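Laryea Household Linen List
Message 353: Re: White cloth on a wooden table, going gray in the middle
Posted in May by Gwawr Gwilliam, 9 p.m.
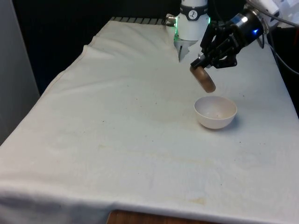

The cloth on its table, tan stain down near the front edge.

Hello all,

Answering Efua's message, which I've left quoted at the bottom for anybody who deletes as they go. I do too, and then I write to the list asking what we were talking about.

Efua, I have the same problem you do, and you can look at mine and feel better. I have been calling this cloth white for years. The last time I said so out loud, Reda held a sheet of printer paper up next to it and didn't say anything, which I thought was rude. Parts of it are still quite bright. It's the rest that lets them down. If the whole thing would just agree to be ivory, I'd call it ivory and go to bed.

To take your questions in the order I feel like answering them.

The gray smudges. You said yours are mostly across the middle, and so are mine, along with little dark specks that look like pepper until you try to brush them off. I don't think these are stains in the proper sense. Soup is a stain. Smudges like these come off sleeves, the bottoms of things, whatever got slid across the table when it could have been lifted. I've had decent luck with the Hornel bar on them, rubbed on dry cloth with a damp sponge and left until I remember it. Don't scrub. I scrubbed the first time and got a smudge with fuzz on it.

The specks are worse. Meenakshi told me at the Lirnden swap table that specks should be lifted with tape before the cloth goes anywhere near water, and I nodded as if I'd always done that. I have since tried it. Some came off. The ones that didn't are, I suspect, part of the cloth now and should be given their own napkin.

The tan patch. Mine is toward the right along the front, just before the cloth drops over. I don't know what it is. It could be tea. It could be something older than tea. If you know yours is tea, you are ahead of me, and you should treat it for tea: cool water poured through from the back, then the Rusix powder made into a paste, then a rinse, then look at it in daylight before you decide anything. Please do not put it in the dryer to "see how it looks." I have seen how it looks. It looks like that forever.

The long pale band of dinginess. You didn't mention having one, so either you've been spared or you haven't stood in the right place yet. Mine goes across the cloth on the diagonal, through the center, and I only notice it when the light is kind enough to point it out. My first theory was that it came from storage, but I fold in quarters, like a Christian, and there's nothing diagonal about a quarter. Shanti thinks it may be soap that never rinsed out. That's plausible, given how I used to measure soap. The cure for that is dull and it works on most things: wash the cloth again with no soap at all, and watch in horror as it makes suds anyway.

What I plan to do with mine, and what I'd suggest for yours if it's cotton:

Tape for the specks. Hornel bar for the smudges. Then a soak in the tub, warm water, two scoops of the Rusix, for nine hours. I say nine because that's how long I was asleep the time it worked best, and I'm not inclined to argue with a result. Then a plain wash, an extra rinse, and out on the line. If you have no line, a shower rod will do, but pull the edges straight while it's wet or you'll be ironing until the leaves turn.

As for ironing, I see you raised it and I was hoping you wouldn't. My cloth has creases all over and one great fold humped up along the left toward the back, where it bunches near the edge of the table. You could lose a teaspoon in that. An iron won't cure a bunch like that anyway. It's a matter of how the cloth was put down, and the person to blame there is generally whoever is closest to the table. Lay it out, go to the far side, and pull from there. Then walk back around and pull from the near side, and discover that you've undone the far side. Two people can do this in a minute. One person can do it in an evening.

You also asked whether a cloth should cover the whole front of the table. I own an 800-page housekeeping manual that has firm views on the drop of a cloth, with diagrams, and assumes I have a ruler and a maid. Mine hangs down over the front and there's still brown wood showing underneath it. I rather like that. It's good warm-looking wood and it's doing more for the table than the cloth is. At the back there's a strip of dark metal peeking out from under the fabric, ribbed like a grate, and the manual has no diagram for that. If you want yours even all the way around, measure the top first and then the drop you'd like, and add the drop twice to each direction. I mention the "twice" on account of having once added it once. I have a very nice runner now.

On bleach, since somebody will bring it up the minute I hit send: I'm against it for anything with a yellow or tan mark of unknown origin. Sometimes it works. Sometimes the mark turns a firmer, more confident yellow. If you must, do a corner on the underside and wait.

And on giving up, which you put in as a joke but I could hear you meaning it. A cloth with a few marks is a working cloth. Mine is soft in the way that stiff new ones aren't, and I'd be sorry to swap it for something that crackles. Put it on the table you use the most and buy a good one for the table you want people to admire. If you only have the one table, turn the stain toward the relative you like least.

Could somebody tell me whether the Rusix in the new tub is the same strength as the old? The scoop has changed shape and I don't trust it.

Gwawr

----- Earlier message -----
From: Efua Opoku
Subject: White cloth on a wooden table, going gray in the middle

> Hi everyone,
>
> I joined the list in the winter and have been reading quietly, mostly
> about napkins. Now I have a problem of my own.
>
> I've got a white cloth that lives on a wooden table. It gets a normal
> wash, hot, with ordinary detergent, and each time it comes out a bit
> less white than it went in. There are gray smudges across the middle
> and one mark that I'm sure is tea, as I was there when it happened.
>
> Questions:
>
> Is there any point in soaking it, and for how long? The box says one
> thing and my mother says another.
>
> Do I really have to iron it? It wrinkles if you look at it.
>
> Is it supposed to hide the front of the table completely? Mine stops
> short and I can't tell if it shrank or if I bought the wrong size.
>
> Finally, at what point is it all right to cut the thing up for dust
> rags and say no more about it?
>
> Thanks, and sorry if this has all been gone over before. I tried the
> archive and got forty messages on the subject of gravy.
>
> Efua

P.S. Efua, those gravy messages are worth your time. Skip the ones from me.

Last updated: May
Contact the list keeper: Shanti Shukla, Laryea Household Linen List, Lirnden
Copyright remains with the authors of the messages. Back to top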